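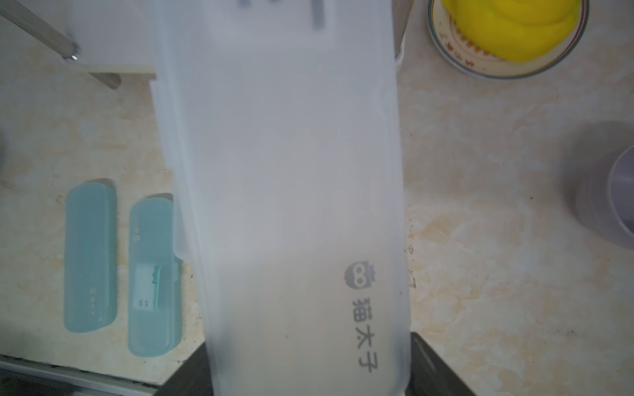

Gripper tips for the bathroom counter: smooth plastic, thin cases and other slippery things

Toiletry cases are a good test for a home arm. They are light, they slide, and half of them are see-through, so they bother the camera as much as the fingers. These notes come from trying two grippers on the same marble-patterned counter, with the same travel containers and toothbrush cases. One is the Isum two-finger parallel. The other is the Negri, which has longer fingers that angle inward. Both went on the same Drostdale arm, with a small camera at the wrist.

Start with the big container

Pick the largest case first. A tall rectangular container with rounded corners, like the frosted white one with the owl face and 猫太子 printed on it, is easy to find and hard to knock into a bad position when it is lying on the counter. Take it near one end with a finger on each side. Keep clear of any raised seam or lid edge. If a finger closes on the step of a seam, the case twists as it comes up.

Set the force low and raise it

Thin plastic flexes. On the Grorkix controller the force setting runs from 1 to 18. Begin at 4. Close, lift a finger's width, hold, and look for slip. If it slips, go up by one. Empty cases rarely need more than 7. At 10 the Isum popped a lid open, and at 12 it left a mark on the side.

Wipe the pads

Soap film is the main cause of dropped cases. Wipe the finger pads with a damp cloth, then a dry one, before each session. Rubbing alcohol works too, but check that the pad maker allows it. Do the same for the cases. A container that has been handled with hand cream on will slide out of any gripper at any setting.

Help the camera

Translucent plastic takes on the color of whatever is under it. On a beige counter a frosted white case still shows up well. A light teal toothbrush case does too. Clear cases are harder. A few things that helped:

Turn off the mirror light and use the ceiling light. Mirror lights put a bright stripe on the plastic and the camera reads the stripe as an edge.

Put a strip of masking tape on one end of any fully clear case.

Run the Grorkix exposure lock after the lights are set. Left on auto, it brightens and dims as the arm moves over pale plastic.

If the case has a printed logo, turn it face up. Print gives the camera something to hold on to.

Leave space between cases

Two toothbrush cases lying side by side are easy for a hand and awkward for a gripper. The Isum fingers are wide and need a gap on both sides. The Negri fingers are narrower at the tip and can get into a smaller space. With either one, it is quicker to have the arm nudge the outer case away first and then pick it up. Move cups and bowls back before you start. A wide approach will catch a rim.

Which gripper

For flat cases, the Negri. It reached them from above without touching the counter and needed less force. For tall containers standing up, the Isum was steadier, and its flat pads kept the container straight on the way down. If you are buying one only, buy the Negri and slow the arm down for tall items.

The Isum pads are replaceable and take two screws. The Negri pads are glued. Ours started lifting at the corners in August, after 700 closes, and a thin line of contact cement fixed them.

Controller settings worth saving

Save one profile per type of case. Ours are "tall case," "toothbrush" and "bottle." Write the force number on the profile name so you can see it in the list. If the Grorkix shows error 3207 when it loads a profile, the gripper was swapped without a restart. Power the arm off, wait for the light to go out, and start again.

Putting things down

Lower the case until it touches, stop, then open the fingers slowly. Opening fast kicks a light case sideways. On a hard counter a folded washcloth under the drop spot keeps things from skating into the sink.

Updated 14 October 2025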